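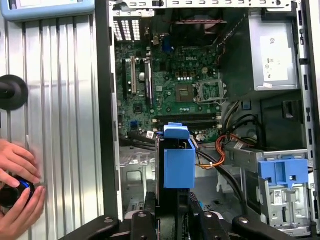
Should the lab buy the second cell? A report on equipment planning for desktop PC disassembly

Group 7, final report, Aug 25, 2019
Raquel Brandão, Kornél Katona, Fenna Cuypers
Supervisor: Danica Yordanov

1. What we were asked

Our brief was to work out what the lab would need to spend to take old desktop computers apart with a robot, and whether a second cell is worth asking for in the January round. We were given the Trivlow offer and a spreadsheet left by last year's group. We were told to assume the answer was yes and fill in the amounts. We have filled in the amounts. We are not convinced the answer is yes.

2. The Trivlow offer

Trivlow quotes a package: arm, mounting plate, a set of gripper fingers and two days of training. The brochure says it is "ready for recycling tasks", and we could not find out what that means. Raquel wrote to them twice asking which tasks, and on which computers. The reply was a link to the same brochure.

What the package leaves out is longer than what it includes. There is no table, no trays for the parts, no screwdriver tool and no spare fingers. Wirnico sells a screwdriver tool that should fit, but the adapter is extra and the delivery time is given as "on request". Last year's spreadsheet has one line for all of this, called "misc", with 4000 euros against it. Sérgio Godinho, who runs the workshop, could not tell us where that number came from, and neither could we.

3. What the work needs

We planned around a Dell tower, as the university throws out a lot of them. The case has to be open before anything else can be planned, and then the trouble is how differently the parts come out. A drive in a blue plastic caddy is a kind job for a gripper. It has an obvious thing to hold and a fairly clear way out. Memory needs both clips pushed back first. Cables are worse, they bend and hang wherever the last person left them, and a plan that works on one case can fail on the next one of the same model.
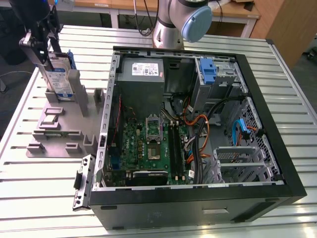
Trays matter more than we expected. A part that has been lifted out has to go somewhere known, or a person ends up tidying behind the arm. Printed trays are cheap in plastic and expensive in hours. Fenna kept a log and spent 37 hours on drawing, printing and reprinting, mostly because a slot that is slightly tight will not take a part let go at a small angle. None of the budgets we were shown has a line for this time.

Holding the case still is the other cost that goes missing. A tower can be worked on upright or lying flat, and the two need different clamps. We priced a pair of clamps from Gevetti at 483 euros. Kornél thinks the workshop could make something as good, and he may be right, but then it is Sérgio's time and we would want that written down too.

4. Where we think the savings are overstated

The old spreadsheet assumes that one student can look after two cells. We saw nothing to support this. Somebody stood near the table for most of our sessions, and with two tables that person would be walking back and forth. It also values every drive taken out as if it were sold. The faculty's rule is that drives are destroyed, so that column should be zero. With that one change the payback period goes from three years to never, at least on our figures.

Danica pointed out that the lab is there for teaching and research and need not pay for itself. We agree – but then the request should say so, and drop the payback table.

5. What we would buy

First, spare fingers and the clamps for the cell we have. Second, a proper budget line for trays, with hours in it. Third, the Wirnico screwdriver, on loan if they will lend it, and only after they give a delivery date in writing.

We would leave the second cell out of the January request. If the Patrício room is free next year the question can be asked again, with a full term of logged sessions to go with it. Our own log is too short to rely on, and it covers only one make of computer.

6. Open points

Insurance for a second arm: no answer yet from the faculty office.
Power in the Patrício room: Kornél to check with Sérgio.
Trivlow service contract: price per year missing from the quote, asked for again.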